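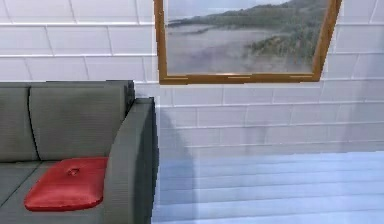

Home Articles Issues Authors About
Search this journal Go

4.2 Audience attention in close-up magic

We compared two ways of presenting the same card routine at the Clundent theater bar. In the first, the magician told a story during the whole trick. In the second, he stayed silent until the last card was shown. In total 1,402 spectators watched the story version and 854 watched the silent one.

Spectators of the silent version looked more often at the hands, which agrees with the earlier observations of Gallagher and Na. They also applauded later, and several of them asked to see the trick again. We did not find such a difference for children, but few of them attended the evening shows.

Figure 3. Room interior with sofa and framed landscape picture.

The effect of repeated visits is treated in Section 4.3.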